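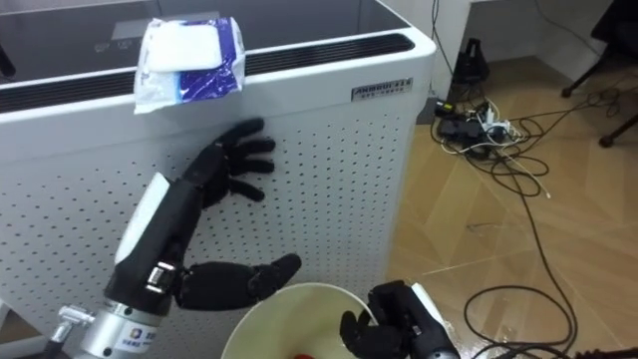 A transit is the passage of a planet in front of its star as we see it from Earth. The star is far too distant to show as a disc in any ordinary telescope, so what we record is a drop in its brightness and then a recovery. To keep the geometry straight, treat the star as a bright surface and the planet as a small dark spot on it. The white front panel of the air cleaner, with its even grid of dark holes, will do for this if you think about one hole only. What matters is the area of the hole compared with the area of the bright surface. Where the hole sits makes little difference in this first version. We will correct that when we come to limb darkening.

Home Courses Handouts Reading list Contact

Life Beyond Earth: Handout 2
Finding planets by their shadows
Boyang Shao, Werkthorpe

1. Depth of the dip

The fraction of starlight lost is the square of the planet's radius divided by the square of the star's radius. It is a ratio of areas, so doubling the radius of the planet makes the dip four times as deep. Distance from us does not enter into it. A faint star is harder to measure, but the fraction is the same wherever we stand.

We will use a practice system called Ena for the rest of the term. The star has a radius of 80 Earth radii, which makes it smaller than the Sun. The planet has a radius of 2 Earth radii. Divide one by the other and square it, and the dip comes out at one part in 1,600. A planet the size of Jupiter crossing the Sun would hide one part in a hundred. The Ena dip is much harder to find, and from the ground the air above the telescope can easily spoil it.

Note that the dip gives a radius only if the radius of the star is already known. Any mistake in the star's size passes straight into the planet's size. Write the two values down together, always.

2. Shape of the dip

The light falls as the planet moves on to the disc, stays low while it crosses, and rises again as it leaves. In the Ena data the whole event lasts six hours. The bottom of the curve is slightly rounded. This is limb darkening: a star is brighter in the middle of its disc than at its edge, so the planet blocks a little more light when it is near the centre.

One dip proves very little. Two dips suggest a period, and a third at the expected time begins to be convincing. Even then the true period could be a half or a third of the gap between dips if some were missed, for instance in daylight.

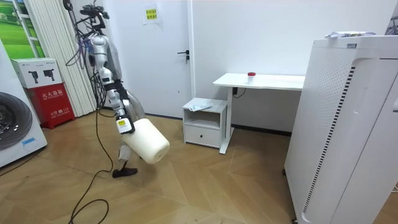 Most planets never transit from where we are, and the reason is the tilt of the orbit. For a transit we must be looking at the orbit very nearly edge-on. A circle seen straight on looks round, and seen at an angle it looks like an ellipse, which gets thinner as the tilt increases until only a line is left. Take the flat round end of the cream-white cylinder in the gripper. It is turned towards the lower right, and someone standing directly in its line would see a circle, while someone off to one side would see an oval. Let the rim of that end be the orbit and put the star at its centre. Only a viewer level with the flat end, seeing the rim as a straight line, would have the planet pass across the star. The small amount of leeway comes from the star having some width.

3. The chance of a transit

If orbits are tilted at random, and circular, the chance is the radius of the star divided by the radius of the orbit. For a planet very close in this can be one in ten. For the Earth and Sun it is less than half of one per cent. It follows that surveys watch a great many stars at once, and that a star with no dips may still have planets. Students lose marks on this every year. No transit means no transit, and that is as far as it goes.

It also follows that close-in planets are over-represented in any list made by this method. They are more likely to line up and they come round more often.

4. Things that look like planets

- Two stars eclipsing each other, with a third bright star in the same patch of sky diluting the dip
- Starspots, which come and go with the star's rotation
- A grazing eclipse by a small companion star, usually giving a V-shaped dip
- Faults in the detector or in the pointing of the telescope

The usual check is to measure the star's motion towards and away from us. That gives a minimum mass, and with the tilt known from the transit it gives the mass itself. Mass and radius together give density — the first real hint of whether the planet is rock or gas.

5. What this has to do with life

During a transit a little starlight passes through the planet's atmosphere, if it has one. Gases absorb at particular colours, so the dip is slightly deeper at those colours. Water vapour, methane and carbon dioxide can all be looked for in this way. None of them is a sign of life by itself. We return to this in Handout 6, after the February break.

Reading: Wonditz, the chapter on light curves, and Didenko on false alarms. Both are in the short loan section. Skip Wonditz's appendix, as the notation differs from ours.

This site uses cookies to remember your settings. By continuing you agree to our use of cookies. Accept Manage settings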